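Brodton Bin Items

A set of pictures and notes on mixed household goods lying in a storage bin. The collection was put together by Effie Tennant and Yutong Zhong, with labels checked by Innes Semple. This file covers what the goods are, how they were sorted into groups, how the notes are laid out, and what to watch for when you use them.

What is in the set

The subject is the contents of a bin: small things of the sort that pile up in a kitchen drawer, a hall closet or a packing room. Most were bought in Cerkirdale over one winter. A few came from people's homes and show it, with bent corners and rubbed labels.

There are 18 item groups. A group is a loose family of things that a person would put away together, such as "bottles and tubs", "wrapped food" or "brushes". We tried a finer list first and dropped it after February, when two labelers could not agree on where a soap dish ended and a food tub began.

Each bin load was made up by hand from a packing sheet. The sheet says which groups to draw from, and the person filling the bin picks the pieces. Items were tipped in and left where they landed. If something stood upright or leaned on a wall, it stayed that way.

The bin

Gray, deep, with sloping sides and a matte surface. It sits on a light wooden tabletop. The floor is worn and mottled and has small round holes in it, which should not be labeled as items. Scuff marks are not items either. Fergus Pringle went through the early labels and removed a number of boxes drawn around marks and holes. 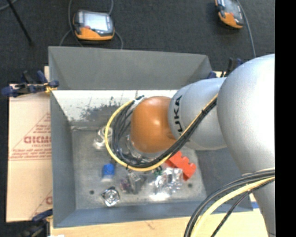
Clear and shiny things

Clear plastic is the hardest group to label. The edges fade into the gray floor and the highlights get taken for separate pieces. Our rule is to outline the whole object, including the parts you can see through. When another thing lies across it, outline only what shows and set "covered" to yes.

If you can't tell whether a clear piece is a tub, a bag or a sleeve, use "clear plastic, other". Please don't guess. Roughly drawn outlines in this group are easier to fix than wrong names.

Files

items.csv has one row per labeled item.
loads.csv has one row per bin load, with the packing sheet number.
groups.txt lists the item groups with a short definition of each.
notes/ holds the labelers' remarks as plain text, one file per load. Not every load has one.

Columns in items.csv

load_id: matches loads.csv
item_id: unique within a load, not across the set
group: one of the names in groups.txt
covered: yes, no or unsure
condition: new, used or damaged
labeler: initials

How the labels were made

Every load was labeled by one person and read over by a second. Where they disagreed, Innes made the call and left a remark in the notes file. Loads with more than 10 "unsure" entries were sent back and done again from the start. The condition column was added late, so loads 3 and 5 have it blank.

Known problems

"Brushes" includes two bottle brushes that should be in "kitchen, other".
Packing sheet numbers skip in a few places where sheets were thrown out.
Some remarks in notes/ use old group names. The old names are at the bottom of groups.txt.
Soft things such as cloths and bags have looser outlines than hard ones.

Changes and contact

Send corrections to Ruaridh Cairns at the Floltier office, with the load_id and item_id in the message. Changes to group names go to Effie first.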